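Telberg (retail platform)

Telberg is a business-to-business ordering platform that connects small independent shops with wholesalers and manufacturers. It is operated by Telberg Commerce, a subsidiary of the Virkamo group, which also owns a chain of cash-and-carry warehouses. Shopkeepers use the platform to restock groceries, household goods and basic clothing, and can pay on delivery or on short-term credit.

History

The service began as a telephone ordering line run out of a single Virkamo warehouse. Store owners called in their orders before 11 a.m. and received them the next morning. The line was replaced by a mobile app after the group hired Lụa Huỳnh, a former buyer for a department store, to lead its wholesale division. The app opened to 483 shops in its first trial area and was extended to the rest of the region the following August. 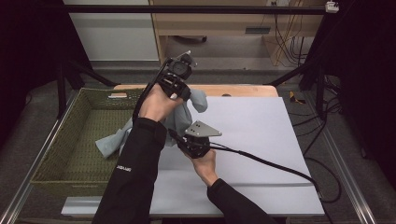

Virkamo later bought Flirnby, a smaller delivery company, and merged its drivers and vans into the platform. The Flirnby name was kept for the delivery service, and its orange receipts are still used in some districts.

Operations

Orders are packed at 13 distribution centers. Each center serves shops within a half-day drive, and most stock is held for less than a week. Clothing and other slow-moving goods are kept at two of the larger centers and sent out on a separate schedule, usually twice a month.

Shops are not charged a membership fee. Telberg earns its income from a margin on goods it buys and resells, and from a commission on goods sold directly by outside suppliers. The commission differs by category and is lowest for fresh food. 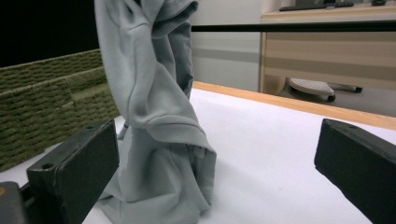

A minimum order applies to free delivery. Smaller orders can be collected from a warehouse counter or combined with those of a neighboring shop, an option added at the request of market stallholders.

Private labels

The platform sells several house brands. The best known is Lương, which started with rice and cooking oil and now covers cleaning products, socks and plain knitwear. Lương goods are made under contract and are sold only to registered shops, although they often appear on general online marketplaces. The company has asked sellers to remove such listings but has not taken legal action.

Clothing returns were at first refused. Under the current policy, unsold items may be sent back within one season if the tags are attached, and the shop receives credit toward its next order.
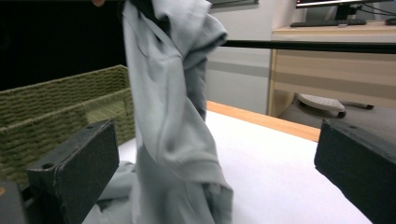 Reception

Shop owners' groups have generally welcomed the shorter delivery times and the published price lists. Traditional distributors have been more critical. Several complained that the platform sold staple goods below cost in order to win customers, which Telberg denied. A regional trade office reviewed the complaints and closed the matter without a finding.

The credit program has also drawn comment. Its starting limit was tied to a shop's past orders, which left new stores with little access to it. The rules were changed to let new members apply with a guarantor.

See also

Cash and carry
Private label
Wholesale marketplace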